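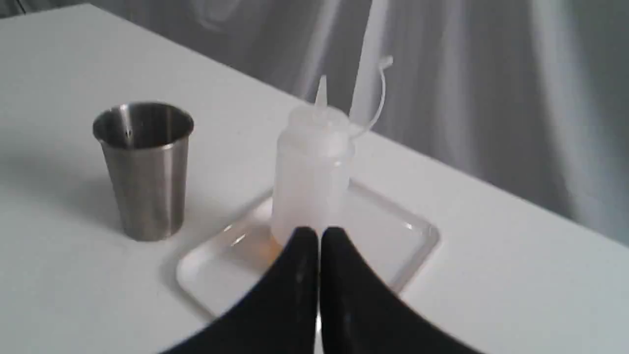 Wondbridge 3: Review of the Grasp Planning Module

Reviewed by Sabine Hamann, Mar 24, 2022

Wondbridge is a grasp planning package from Valum for arms with a camera at the wrist. Our laboratory has used version 3 since December, mainly on tabletop tasks with household containers: steel cups, shallow trays and plastic squeeze bottles.

Setup is well documented. The camera calibration tool asks for 15 poses and reports the error for each one, so that a poor pose can be repeated without starting over.

Perception is the weaker part. Steel cups were segmented reliably in our tests. Translucent white plastic on a white table was not, and the planner at times merged a bottle with the tray under it. Raising the depth filter to 19 frames corrected most of these cases but lengthened each planning cycle to 700 milliseconds. The thin strap on a bottle cap is ignored by the collision model, and users should enlarge the safety margin by hand.

The planner itself is dependable. Approach paths are short, and rejected grasps are logged with a plain statement of the cause. Henrik Görtz, who maintains our control software, found the log format easier to search than that of Griltito, our previous package.

The module is recommended for laboratories handling opaque objects. Those working with clear or frosted plastic should request a trial license first.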